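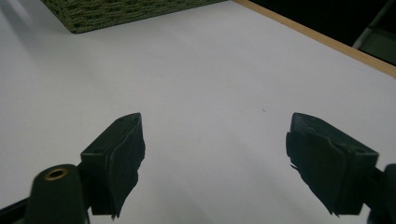
How often should a white matte tabletop be wiped down in a shared workroom?
Once at the end of each working day, and again after any job that leaves dust or adhesive.

Speaker notes, Giuliana Tamayo, Livton session, September 23, 2021

Slide 2. Scope. Matte white tops only. Gloss and timber tops are in the Castaño handout. Mention page numbers if asked.

Slide 3. Why matte shows marks. The surface scatters light, so a greasy patch reads as a slightly darker area. Uneven room lighting produces the same effect. Check from two sides of the table before treating anything as a stain.

Slide 4. Daily wipe. Clear the top completely. Damp microfiber cloth, neutral cleaner, straight overlapping passes from the far side toward you. Second cloth, plain water. Dry with a third. Total time at Istia was 5 minutes per table.

Slide 5. What to avoid. Melamine sponges polish the finish, and the polished spot stays visible. Same for scouring powder. Pause here; this slide usually gets questions.

Slide 6. Adhesive residue. Plastic scraper held flat, then isopropyl alcohol on a cloth. Ink can take up to 48 hours to show whether it has lifted fully. Do not repeat the alcohol before then.

Slide 7. Flemier log sheet. One line per table: date, initials, cleaner used. The March version had no column for damage. Hand out the new one.

Questions, then break.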